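Lusa knob-panel set: data card and known fault

Maintained by Yang. Last revised Apr 8, 2020.

Summary

Lusa is a set of simulated two-arm tabletop episodes rendered in Sarnuler. The release holds 1834 episodes. Of these, 1612 are fit for training and 165 carry the grip fault described below. The rest are short resets and can be skipped.

What went wrong

In February we changed the collision mesh on the gripper fingers to speed up contact checks. The new mesh was thinner than the visible finger. In the affected episodes the controller reports a closed grip on a knob while the rendered fingers have already passed into it — the knob then turns with no contact force in the log. A policy trained on these episodes learns to push straight through the panel. On real hardware that would trip the force limit at best and bend a finger at worst.

We found it late. The success flag only checks the knob angle, so every faulty episode was marked as a pass.

How to filter

Each episode folder has a file called grip_check.txt. If the first line reads FAULT, leave the episode out. The flag was added by replaying the logs against the old mesh. It has not been checked by hand for every episode, and a few borderline grips could be labelled either way.

Do not use the success flag by itself. Do not use the force column from any faulty episode, even for the arm that stays idle.

Views

Two room views and one close view at the gripper, all from Sarnuler.

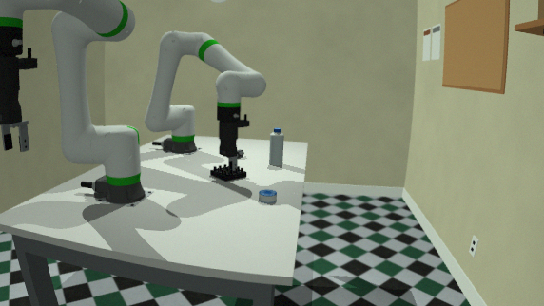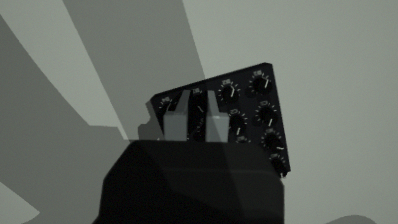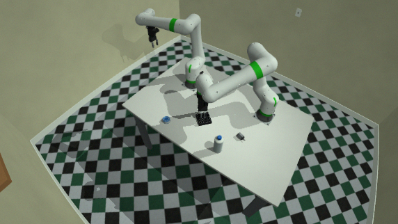
The old mesh is back in place as of the current build, and the Pollalon loader now refuses to start if the collision and visual meshes differ in size. Older loaders will still run without a warning, so update before you replay anything. Joint positions and colour renders are not affected by the fault and can be used from all episodes.

Still open: the idle arm sometimes drifts by a small amount after a reset. We have not found the cause.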